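The record will show, more or less

The pitch for Braver is a good one, and I want to be fair to it before I start picking at it. Anyone who has ever tried to get a written record of a court hearing knows that the present arrangement is slow and dear. You fill in a form, you wait, you are quoted a sum that makes you sit down, and then you wait again. If you have lost your case and want to know whether you have grounds to appeal, the clock runs the whole time.

Braver, made by a company called Visser, listens to the courtroom microphones and turns out a transcript by teatime. The court at Floltmont has been using it for 14 months. Mondon, the next town along the line, is due to start in October. The brochure has a good deal to say about open justice and has a picture of a set of scales on every other page.

I have spent a fair amount of the summer sitting at the back of Floltmont's smaller courtroom with a notebook, and then reading what Braver thought had happened. The two accounts overlap. I wouldn't put it any more strongly than that.

Take the word "not". It is a small word, often swallowed, and a nervous witness will swallow it more than most. In one hearing about a damaged fence a man said, as I heard it and as my notebook has it, that he had not been on the neighbour's side. The transcript has him on the neighbour's side. Further down the page he denies it, so a careful reader would see that something had gone astray, but you would have to be a careful reader and you would have to get that far. A long case can produce 500 pages. Who is going to go through them looking for a missing three-letter word?

Visser's answer is that the draft is only a draft. Every transcript carries a line across the top saying it has not been checked, and either side may ask for a correction. I asked how that is done. You send in a request, giving the page and the line, along with your reason for believing the words are wrong. The request goes to the court office, where somebody listens to the recording. There is no time limit on the somebody. People who can't afford a lawyer, who are just the people the cheap transcript is meant to help, are not allowed a copy of the recording themselves. So they must prove the machine misheard without being able to listen to what it heard.

I put this to the company in writing and was told that accuracy is "extremely high in good conditions". I asked what good conditions were. One voice at a time, said the reply, close to the microphone, with little noise in the room. I'd like to visit this courtroom. In the one at Floltmont the heating ticks, the ushers' door bangs, and in the family list there is frequently a baby. People talk over one another, since they are there because they don't get on.

Then there are the accents. Floltmont has people from all over, and a good many who were born there and speak so quickly that I struggled myself for the first week. I followed 8 hearings from start to finish and compared them line by line with the drafts. Where both sides had lawyers the drafts were decent – readable, mostly right, names wrong in ways that did no harm. Where people spoke for themselves they were patchy. One woman's account of why she had fallen behind with her rent came out as a string of half-sentences, with "[unclear]" set in wherever she had become upset. On paper she sounds evasive. In the room she sounded like someone having a terrible morning.

Eight hearings is a small sample and I don't pretend otherwise. What bothers me is that I can find no bigger one. Visser says over 1000 hearings have gone through the system and I have no cause to doubt it. But when I asked how many of those drafts had been checked against the sound, the court said that was a matter for the company, and the company said it was a matter for the court. The review that was promised at the start, and mentioned again when the trial period was stretched, has yet to appear. Mondon has signed up without it.

There's a case for saying I am being precious. The old way was never perfect. Tired typists made mistakes as well, and most hearings at this level were never written up at all, so that for nearly everybody the choice is between a flawed record and none. I have some sympathy with that. A tenant who gets a ropy transcript the same day might well be better off than one who gets nothing, so long as everyone who reads it remembers that it is ropy.

I don't think they do remember. In July I watched a judge quote a witness's words back to her from a Braver draft. She said she hadn't said that. The judge said, quite kindly, that it was in front of him. They went back and forth for a minute or so and then moved on, and the line on the top of the page, the one about nothing having been checked, wasn't mentioned by anyone.

So before Mondon switches it on I would like three dull things. Let people hear their own recordings. Put a deadline on corrections, in days. And publish the review, even if it is flattering, and especially if it isn't.
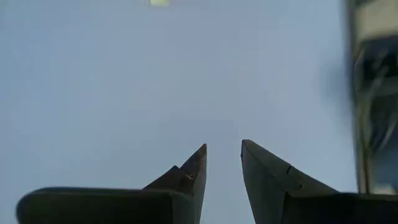
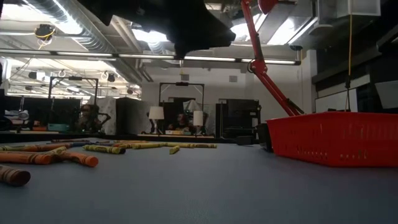
A grey-blue tabletop. Second picture: crayons, orange and yellow-green among them.

The court office at Floltmont says requests for correction may be handed in at the front desk until 4pm. Bring the page and line number. They will not look them up for you.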